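The fault showed up at 18 minutes into a run, and it looked like nothing at all. One finger stopped closing. The software said it had closed. For three weeks at Clastmont, Marisa Sanna and her small team believed the software.

I love this kind of story, because the culprit was so small! The team was recording people as they folded cloth with hand-held grippers, so that a robot could later learn from the motions. By January they had 2252 recordings, and a robot trained on them kept pinching thin air just above the fabric.

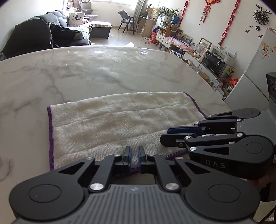 Cloth is a wonderfully cruel test. A block will forgive a finger that stops a hair too soon, but a soft hem slides right out, and then the whole fold goes with it. Sanna went back through the recordings and found 59 where the reported gap and the real one didn't match. Every one came from the same gripper.

She took it apart that evening. A pivot screw had backed out by less than a turn, enough to let the linkage flex before the sensor noticed. "I tightened it with my thumbnail," she told me, still a little outraged.

The fix now has a name, the Lelto check -- close on a thin card, pull, write down the result -- and it happens before every session. The bad recordings are stored in a folder of their own. Sanna wants to use them to teach the next robot what a slipping finger looks like, and she has already started sorting them.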